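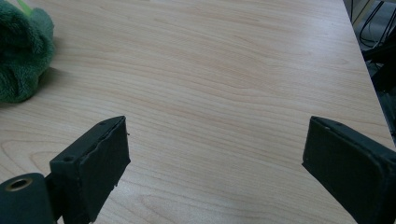

Figure 2. Tabletop with wavy wood grain.

6. What the collectors' evidence can and cannot show

The usual account of the Gralo monsters runs as follows. The figures were sold loose from shop counters in a soft green or brown rubber, children bought them without having seen the films they were loosely copied from, and the stories played out with them were therefore the children's own. When the Drurano reissues came along in harder plastic, with names and short life stories printed on the card, this free play is said to have dried up. The account is repeated in most fan histories and has found its way into a fair amount of academic writing on horror and childhood. We think the evidence for it is thin.

Most of it comes from adults remembering. The Brouwer guide, which is still the source cited most often, reprints letters from collectors alongside its price lists, and these letters have been quoted as though they were field notes. They were written by people who had kept their monsters, or who had gone to some expense to buy them back, and who were writing to a publication whose readers had done the same. A child who was given a rubber swamp creature, found it dull and lost it behind a radiator does not appear in the guide at all. We have no way of knowing how many such children there were, and neither does anyone who has claimed that these toys had a special hold on the imagination.

The letters also resemble one another more than one would expect. Again and again the figures fight, then make peace and join forces against something worse, often a thing in the wardrobe or under the bed. This may well be how children played. It is also the plot of several of the Undov pictures, which were shown on late television for years afterwards and which many of the same letter writers mention with affection. A person who had the toys at the age of six and saw the films at ten could easily have run the two together by middle age. Earlier work treats the likeness between remembered play and film plot as proof that the films drew on a shared childhood fantasy. The simpler reading, that the memories borrowed from the films, is rarely tried.

A second problem concerns the objects. It is generally assumed that a Gralo figure can be told from a later copy by hand, from the give of the rubber and the sharpness of the teeth and claws. Sellers say so with great confidence. But old rubber changes. It stiffens, it sweats, it takes on the colour of whatever it was stored against, and a figure kept in a loft is not the same to the touch as its twin kept in a drawer. The guide gives 2 tests for a genuine piece, the thumbprint test and the smell test, and describes neither in a way that would let a stranger repeat it. Where a collector's memory is tied to a particular figure ("this is the very one I had"), the figure is often used to support the memory and the memory to date the figure. Neither can bear that weight.

The size of the original run is no firmer. A total of around 800 figures for the first January shipment is given in several places, always without a source. We traced it back as far as an advertisement for a sale of Gralo stock, in which it seems to refer to the lot on offer. It says nothing about how many were made, and arguments about how rare or how common the monsters were in ordinary homes should not be built on it.

None of this means that the Drurano reissues had no effect. Printed life stories may have narrowed what some children did with their monsters. They may equally have given shy or tired children somewhere to start. The one letter in the guide from a reader who grew up with the reissues describes ignoring the card entirely and marrying the werewolf to a farm horse. A single letter settles nothing, but it has been passed over in every discussion we have read, while letters that fit the accepted story have been quoted many times.

We would ask for two modest changes in practice. Letters to collectors' guides should be cited as evidence of how adults talk about their toys, with their date and place of printing given, and kept apart from claims about what children did. And writers who depend on a figure's age should say how that age was decided and by whom. The guide's online edition, as consulted on 24/09/2025, does not give this for any of its listed monsters.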